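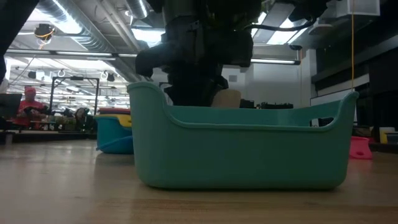
Arm over the big teal tub, bench 2, gripper down behind the front rim.

2020-02-06, Feltwood shop, evening

OK so the rim is the problem. I've been blaming the gripper for two weeks (sorry, gripper) and tonight I finally sat on the stool at bench height and watched a whole run from the side instead of staring at the laptop, and you can see it plain as day. The arm comes in from overhead, drops behind the front wall, and the wrist camera loses the bottom of the tub right when it needs it most. After that it's guessing. It guesses pretty well in the middle and terribly near the ends, where the rim curves up toward the handles.

Numbers before I forget them. 80 tries total, same code as Chunhua Lü left on the shop laptop, Zou planner turned on, nothing clever. 65 good picks. Most of the bad ones were on the right-hand side near the handle cutout, where the fingers come down on the slope of the wall and skate. Two were my fault, I bumped the table.

Things I changed tonight, in order:

Approach height. Was dropping straight from the park position, now it stops 50 mm over the rim and looks again before going in. Slower, but the second look is worth it. Jadwiga says I should make it look a third time and I say Jadwiga can come wait for it.

Speed on the way down. Cut to 29 percent. I know, I know. It was at half and every time it touched the tub the whole thing slid on the tabletop, and then the next pick was off by however far it slid. The wood is nice and smooth and the tub bottom is too. I want to try drawer liner under it, I think there's a roll in the cabinet by the sink.

Cable. The loop was snagging on the elbow when joint 4 went past vertical, so I moved the tie down one bracket and gave it more slack. Looks goofy, works fine! Please don't "tidy" it. If somebody has a proper cable clip that fits the Lanik brackets I will trade you a bag of M4 washers for it.

Didn't get to: the small bin. The idea was always to pick from the big one and place into the small one, but I want picks boring before I start on places. I did try one dry move over there with the gripper closed and it cleared the stuff stacked on top by less than I'd like, so whoever runs it next, clear that off first or raise the waypoint. I put a note in the config file, line starts with LINGYUN READ THIS (hi Lingyun).

Tan thing with the rounded top is still my favorite test object. It's easy for the camera to find against the teal and it gives the fingers something to close on. I'd like to move to flatter stuff next week, things that lie right down on the bottom, and I already know that's going to be ugly. The Pradham fingertips Marina Pappas printed back in September might help there, they're thinner at the end. One of them has a crack though. Marina, do you still have the file? The one in the shared folder opens as a totally different part, some kind of hinge.

Also had a long talk with Yufang Jia about whether we should just use a tub with lower sides. Yes, it would fix half of this in an afternoon. But the point of the build was to have it work out of the kind of bins people already have at home, and nobody's bins at home are flat trays. Yufang's counter-offer was a second camera clamped off to the side, looking over the rim at an angle. I like that a lot better. We'd have to calibrate the two together, and the last time I did a calibration I swapped two axes and spent a whole night chasing it, so I'd want company for that part.

One odd thing: on a few runs the arm paused for a good second just before closing. No error in the log. Could be the laptop doing updates in the background, could be the planner thinking too hard about the wall. I turned the logging up to verbose and left it that way, so the files will be huge, delete the old ones if the disk fills.

Next time: liner under the tub, rerun the same set with only that changed, then right side only until I understand the skating. After that, the side camera if Yufang brings the clamp.

Parked the arm, power off at the strip, e-stop left pushed in. Twist to release before you start it up.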